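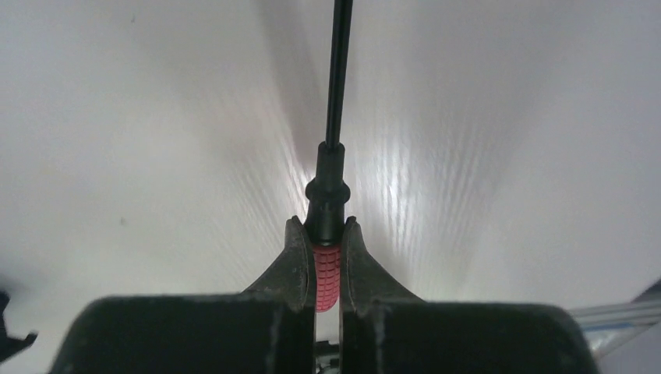
Jistlow recipe notes, README

Hi! So this is my pile of bread notes, typed up from the notebooks and finally put somewhere other people can get at them. I bake at home in Tremeck, mostly rye and sourdough, and I've been scribbling down every loaf for years (my handwriting is awful, so if a word looks wrong, it probably is).

What's in here

loaves.csv has one row per bake, roughly 600 of them. Each row has flour, water, salt, starter, room temperature, oven temperature, and a score I gave the loaf the next morning. starters.csv covers the 13 starters I've kept, including the ones that died. notes.txt is just me grumbling.

How to read the columns

All weights are in grams. Temperatures are Fahrenheit, except 31 rows from my summer in Prunach, where the oven only did Celsius. Those have a C in the unit column, so please check it before you average anything! Scores run from 1 to 6, and a 6 means I'd have served it to my mother-in-law.

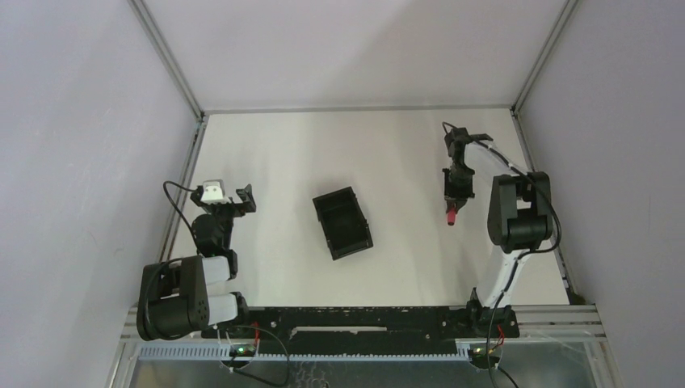
White tabletop with two arms, a small white cube at the left gripper.

Things that are a bit off

The August rows are thin (too hot to bake, sorry). "Zanetti" in the flour column is the mill I buy from, and I stopped writing it down once it was the only flour in the house, so a blank there means Zanetti too. Wendelin Eder typed up the first notebook and rounded the salt to whole grams. I did the rest and didn't.

Using it

Do whatever you like with it. If you find a mistake, open an issue and tell me the row number. Lucía Lozano already caught a loaf with more salt than flour, which is now fixed. Next up is the pizza notebook, once I find it.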